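Chapter 7
Two Arms, One Job

By the time you get here your club has one arm that picks things up and puts them down. Good. Now add a second one. Most teams think that means twice the work. It's more, and most of it is timing.

This chapter follows the Trametti project, a student build that ran from 2/5/18 through May. Task was grocery handling. Bags, jars, fruit, bread. Team lead Selim Kılıçarslan kept the log, and we quote from it where it helps.

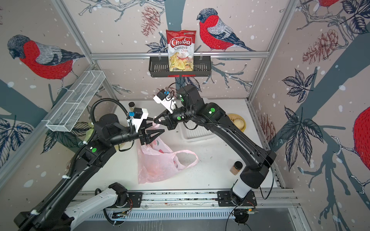 Start with the log, then. First entry: "Both arms fine alone. Together, a mess." They had 788 recorded runs by the end and threw out the first 40. Do the same if you have to. Bad runs teach you what to fix, but don't mix them in with teh good ones.

Three things to settle before you write any code:

Who leads. One arm sets the pace, the other follows.
Who waits. Every grasp needs a hold step – skip it and the arms fight each other.
Where they meet. Pick a zone, mark it in software, keep it small. 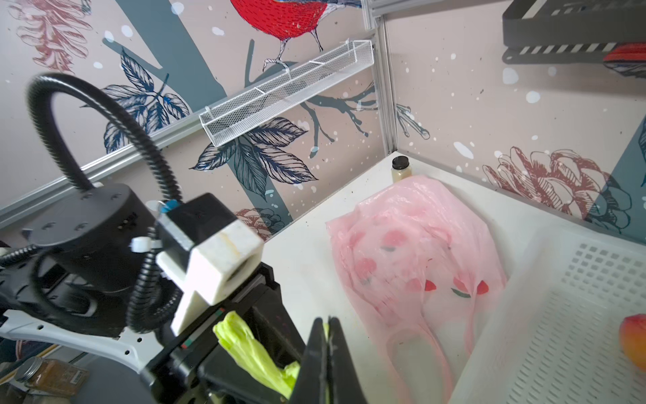

Soft objects are harder than rigid ones. A jar keeps its shape wherever you set it. A bag doesn't. Compare the pink one spread flat on the tabletop, handles stretched out, with the crumpled green one pinched at the fingers – same kind of object, very different problem for your grasp planner. So plan on features that survive folding, handles and edges mostly. Color helps to, if your lighting is steady. More on this in 7.3.

Budget note: keep the total under 3,000 and spend on the grippers first.

Before going on, do Exercise 7.1 with your 2 arms powered down. Move them by hand through the meeting zone and write down every place they touch.

Related chapters
Chapter 6: The Astau Gripper Kit
Chapter 8: Uysal Club Rules and Scoring
Appendix B: Wiring Checklist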